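Gimari Comics seeks a colourist, a letterer and some patient readers

Posted 2019-04-13
Reading time: 3 minutes
Print this page | E-mail this to a friend

Gimari is a small press that makes comics for readers between eight and twelve, and for the adults who claim to be buying them for somebody else. We have six books in print and a seventh that should have been. That seventh book is the reason for this advert.

The book is called Votora. It is a graphic novel of 1205 panels about a girl who inherits a lighthouse, a goat and her great-uncle's unpaid fines. Felicja Grabowska wrote it. Zlatko Zupan has drawn it, all of it, in ink, and has asked that we stop suggesting extra goats. What it lacks is colour, words in the balloons and the opinion of anyone under the age of thirteen.

Colourist (freelance)

You will be colouring flat and then less flat. Zlatko's line is busy, so we want a limited palette and a steady nerve. Night takes up a good third of the story and must be readable on cheap paper under a duvet. You should be able to show us one finished sequence of at least 6 pages, your own or someone else's with permission. Fan work is fine. Eleven versions of the same dragon will tell us less than you might hope.

The work can be done from anywhere with a decent connection. Files come to you in chapters, and each chapter is paid for when it is delivered, a custom we understand to be unusual in the trade.

Letterer (freelance)

Felicja likes long sentences. Zlatko likes small balloons. You will be standing between them. We need someone who can letter by hand or with a font of their own making, who knows where a reader's eye goes next, and who will say so when a balloon simply won't hold what has been put in it. Sound effects are part of the job. The goat has a vocabulary of 30 noises and Felicja can tell them apart.

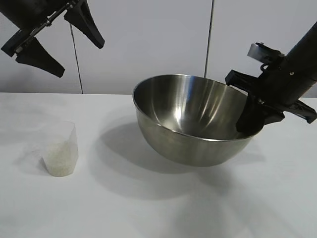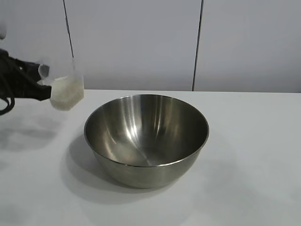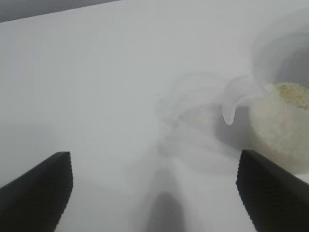 Experience of lettering for translation would help, as the book is promised to a Polish publisher, Tomaszewski, who would like room left for longer words. If you have never done this, we can teach you. It is mostly a matter of being pessimistic early.

Test readers (ages eight to twelve)

We are also looking for children to read the first two chapters in black and white and tell us where they got bored. Please don't coach them. Our last book, The Vundonar Post, was improved a great deal by a nine-year-old who wrote "why is he still talking" beside page 14, and he was right.

Each reader gets a stapled copy to scribble on, a pencil, and a signed book when the thing is finally printed. A parent or guardian has to fill in the form. Classes and library groups are welcome, but we only have so many staples, so get in touch before promising anything to a room full of children.

How to apply

Colourists and letterers should write to Bożena Kozłowski, our editor, with samples and a covering letter of no more than 1000 words. She would prefer fewer. Tell her what you have been reading lately, what you thought of it, and what you would charge per page. Applicants who say they are "passionate about storytelling" will be considered along with everyone else, but there may be sighing.

Please send low-resolution files. The office computer is a veteran and Ryszard Urbańczyk, who looks after it, has other plans for the spring.

Parents and teachers should write to Gilang Saragih, who has the forms and the staples.

Applications close at the end of April. Everyone will get a reply, even if it takes us a while. Shortlisted colourists and letterers will be asked to try a single page, for which we pay the full page rate whether or not we use it. The page has a goat on it.

Print this page | E-mail this to a friend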